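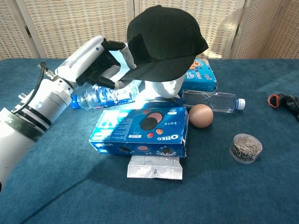 Baseball cap

A baseball cap is a soft, close-fitting cap with a rounded crown and a stiff brim that sticks out over the eyes. It began as part of the uniform worn by ballplayers in the nineteenth century and has long since wandered off the field, so that today it turns up on farmers, students, delivery drivers, grandparents and just about anyone else who has to step out into the sun.

Parts

The crown is most often sewn from six triangular panels that meet at the top, where a small covered button hides the seams. Many caps have little stitched eyelets in the panels to let air through. Inside, a sweatband runs around the lower edge, and the front panels may be backed with a stiff fabric called buckram, which helps the cap keep its height. The brim, also called a bill or visor, holds its shape with an insert, usually plastic in newer caps and cardboard in many older ones — a difference worth knowing before any washing is done. Some wearers like the brim flat and others bend it into a gentle curve, and both camps can be quite devoted to their way of doing things.

Sizing

Fitted caps are made to a set head size and have a closed back. Adjustable caps have a strap, a buckle or a row of plastic snaps, and are the easier choice for a gift or for a family that shares its hats.

Care and storage

Most everyday caps do well with cool water, a little mild soap and a soft brush worked patiently along the sweatband. Dryer heat can shrink the crown and warp the brim, so a cap is better left to dry over a rounded form, such as a hat stand or an upturned bowl. The same form is handy on a closet shelf, where a cap squashed under heavier things will slowly pick up creases. Black caps show lint and fade in strong light — a shaded spot and a quick pass with a lint roller will keep one looking nice for a good many summers.

See also: Bucket hat, Flat cap, Sun visor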